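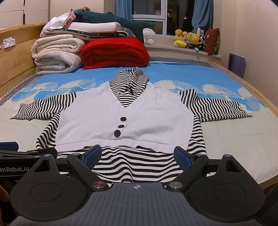
Columns > Home and Hearth > In Praise of Folding on the Bed

In Praise of Folding on the Bed

My aunt folded everything standing up. She would take a shirt from the line, pinch it at the shoulders, give it a shake that cracked like a sail, tuck it under her chin and have it flat and square before I had found the second sock of a pair. I was brought up to believe that this was the proper way and that anyone who needed a surface was a beginner. I have been a beginner for the whole of my adult life, and I should like to put in a word for us.

I fold on the bed. I make the bed first (this matters more than you would think), pull the sheet tight at the corners, and then lay the clothes out on it one at a time, arms wide, as though each of them had just fallen backwards into snow. It takes longer, I grant you. My friend Moushumi Wijesinghe, with whom I shared a flat in Mindinitz for 4 years, used to lean in the doorway with her tea and ask whether I was folding the jumper or saying goodbye to it. But a thing laid flat tells you what it is like, and a thing tucked under your chin tells you nothing except whether you have missed a spot shaving.

Take the layered top, that peculiar garment which is a vest and a shirt at the same time. I am fond of them. A white knitted vest over a striped shirt is as cheerful a piece of clothing as I can think of, and you put it on in one go and look as if you had made two decisions. In the hand, though, it is a muddle. The shirt is wider than the vest, so the bottom spills out under the ribbing. The sleeves belong to the inner layer and want to go their own way, and whatever is going on at the neck will always go on in a heap. My aunt's method simply gives up at this point. I have seen her, a woman of real skill, roll one into a ball and push it to the back of the drawer when she thought I was looking at the cat.

On the bed, it is easy enough. You set the vest down first and get its ribbed band lying straight, and then you bring each sleeve out to the side and run your palm along it. Stripes are a great help here, and I would go so far as to say that everybody should learn on stripes. If the fabric is bunched they go wavy, like a pond after a stone, and when you have smoothed it they settle. You have no such guide with plain navy, where you may leave a crease the length of your forearm and only meet it again at a christening.

The lower part of the shirt is where people lose heart. There is more of it than there is room for, and it ripples whatever you do. My own view is that you should let it ripple for a while. Get the sleeves right, get the buttons lying in a line, and come back to the hem last, easing it down from the middle. If it still won't lie flat then fold it up behind the vest, where it will do no harm, and get on with your afternoon.

I had a letter on this subject from Saturnino Sarmiento, who taught me bookkeeping a long time ago in Valcárcel and has never lost the habit of correcting me. He holds that a bed is for sleeping on, that clothes belong on a table, and that a patterned sheet is the worst ground of all for the job, since the eye wanders. He irons his tea towels, so you may judge for yourself how far to follow him. On the sheet I think he is quite wrong. Mine has a row of flowers across it, and I have used that row for years as a carpenter uses a pencil line. Shoulders above, hem below, and both cuffs the same distance along. A plain table gives you no such thing to go by, and it generally has somebody's breakfast on it as well.

He is right about one matter, which is that the bed makes you finish. He meant it as a complaint, I believe. If you start folding at nine in the evening you cannot go to sleep until you are done, and he thinks this a poor arrangement for a tired person. I have found it the making of me. The clean washing in our house used to live in a basket for a week at a time, with all of us picking at it like hens, until one April I tipped the whole lot out on the bed in a temper and had to deal with it or lie down on top of it. I have tipped it out ever since.

There is a chest of drawers in the spare room that came from a shop in Toltel, very handsome, and the drawers are exactly too shallow for anything folded in the air. Things folded in the air have air in them. Things folded on a bed and pressed down with the flat of the hand go in with room over, and you can see what you own when you pull the drawer open. My knitted things have lasted better for it too, though I can't prove that, and Moushumi says it is only that I have stopped wearing them to garden in.

I don't expect to convert the chin-tuckers. They are quick, and they are proud of it, and they will have their washing put away while I am still doing up a button. But if you have one garment in the house that you have never managed to fold, try it tomorrow on a made bed, with the arms out and the curtains open. Start with the sleeves.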